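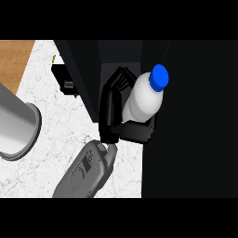
Sim gripper holds the bottle fine, then drops it when the arm turns. Help?

Posted by wverbeke in Student Projects

Hi all! I'm on a four-person team for our robotics class (second semester, so please be gentle) and our project is a kitchen task in simulation. The arm has to pick a white bottle with a blue cap off a marble counter and put it on a shelf inside a dark cabinet. We only have to get the one object working for the demo, which is in January.

Picking it up is going pretty well. We come in from the side, the fingers curl over near the neck, and the lower finger goes under the base. The bottle ends up tilted in the hand, but it stays there as long as the arm moves straight up. As soon as the wrist rotates to line up with the shelf, the bottle starts creeping out toward the cap end and then pops out completely. One time it shot across the counter and off onto the wood part, which got a big laugh in the lab, but I need this to work.

What I've tried so far: more friction on the bottle (made it jitter), more finger force (it popped out sooner!), and slowing the wrist down by half (better, still drops). We log every run under a number and 3218 is the one I'd call our best so far. In that one it made it all the way to the shelf opening before it went.

The physics step is whatever came with the class template. I haven't touched it because our TA said not to unless we knew why. Any ideas? Should I be grabbing it upright?

Thanks!
Wilma Verbeke

Carus

Had this exact problem last year with a juice carton. Check your physics step before you do anything else. Ours was way too coarse for finger contacts, so between steps the fingers sank into the carton a tiny bit and the solver shoved it back out. Squeezing harder makes that worse, and it sounds a lot like what you're getting.

I'd put the friction and force back to where you started, then make the step smaller — cut it to a quarter and see what happens. It'll run slow. Go get a snack. If the creep goes away you've found it, and you can bring the step back up until it starts slipping again. Tell your TA what you changed and why and I bet they'll be fine with it.

Also look at the collision shape on the bottle. If the template wrapped it in one simple hull, the narrow part under the cap may be filled in, so your fingers are pressing on a slope that you can't see. Turn on the collision view and zoom in on the neck. I spent two whole evenings on friction numbers before I thought of doing that.

Steritz

just grab it upright lol. tilted is asking for trouble

Jacobs

I don't think upright is a must, but Steritz has a point about the tilt. With the bottle leaning, the weight sits off to one side of the hand, and when the wrist turns, it swings around. Check the mass too. We had one set to 5 when the person who made it meant half a kilo, and the poor hand never had a chance.

Then I'd try two things with the motion. Lift, stop, and wait 200 milliseconds before you rotate so everything can settle. And ramp the wrist speed up and down, don't just cap it. Halving the top speed doesn't help a whole lot if the joint still starts with a jerk.

For the shelf, could you approach so the wrist needs less of a turn in the first place? Our team moved the arm's start pose over a little and most of the rotation went away. Check your class rules on that, ours allowed it as long as the object and the cabinet stayed put.

wverbeke

Carus, it was the hull!! The whole neck was filled in, it looked like a bowling pin with no waist. I swapped in a shape made of several pieces and cut the step too, and it made the turn 4 times in a row before I had to leave. Mass was fine, but I'm adding the pause anyway. Now it bumps the cap going into the cabinet, so I may be back with a new thread tomorrow.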